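What the Arm Doesn't Take Away

When I started at Rarnberg I was on the parts bench, and if you have never worked a parts bench I can tell you it is mostly a job of reaching. You reach into a bin, you pick up a bar, you turn it the right way round and you set it down for the next person. My neighbour on the bench in those years was Xuelian Liao, and between us we could get through 540 pieces before lunch if the talk was good, and rather fewer if the talk was very good.

So I have some feeling about the arm that does the bench work now, and people tend to assume they know what that feeling is. My brother-in-law asks me every Christmas whether the robots have got me yet. They haven't, thanks for asking! I'm in the training room these days, and Xuelian runs the cell, and her shoulder (she had two rounds of physio on it, and a winter of sleeping in an armchair) has stopped waking her up at night. I would have welcomed the machine for that alone.

But I do want to say something about the parts of the change that don't get into the newsletter. The first is how much of the work turned out to be in our hands without our knowing it. When Boyang Qiu came to set up the cell in April he asked us to explain how we chose which bar to pick up first, and we stood there like a pair of stunned mullets. You just take the one that wants to come. He was very patient about it, I must say, and he sat with us for three afternoons with a notebook and a bin of bars, tipping them out and asking again. I went home more tired than I ever did from the lifting, and a bit proud too, if I'm honest with myself. In all my years there I had never been asked how I did it.

My second point is about pay. Those afternoons were worth a good deal to the company, and they were paid at the bench rate. Hongmei Peng, our union delegate, raised it at the time and was told that explaining your own job is part of your job. I think that's wrong, and I think a lot of workplaces are going to get it wrong in the same way. If a person's know-how is going into a machine that will be there long after she retires, it should be recognised with something better than a sandwich platter, lovely as the platter was.

Then there is the minding of the thing, which I hear described as easy. Go and stand beside it for an hour.

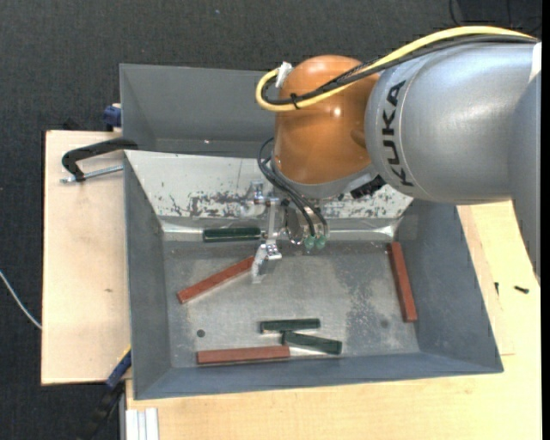
Xuelian says the hard part is the waiting, keeping your attention on something that mostly doesn't need it so that you're there when it does. On the bench your mind could wander off and your hands would carry on without you. In the cell it's the other way about, and she comes off shift with a different sort of tiredness, one that a hot bath doesn't shift. She asked for the roster to be changed so that each person does two hours and then swaps to something on their feet, and to their credit they gave it to her.

She misses the company, too. There were always two of us at the bench and there is one person at the cell, and I don't believe anyone sat down and decided that people should spend the day alone. It fell out of the floor plan. I'd like somebody to put a second stool in there and give the next apprentice a reason to sit on it, and I've said so to management, and I'll go on saying so until they're sick of the sight of me.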